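Learning by Doing: A Guide for Young Visitors

On 4th June, the Humlow Robotics Center will open its doors to school groups. Visitors will meet the people who teach robots everyday jobs, such as tidying a shelf or opening a locker.

A robot does not know how hard to pull a door. A person must show it first. The person holds a gripper in each hand – a gripper is a robot's version of fingers – and does the job slowly and carefully.
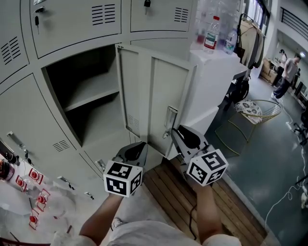 One job may be repeated up to 298 times. A computer then studies the movements and looks for what they have in common.

Mayuree Nuchit will lead the demonstration and answer questions. Children aged five and over may try the grippers with an adult beside them. Please walk at all times and step over cables.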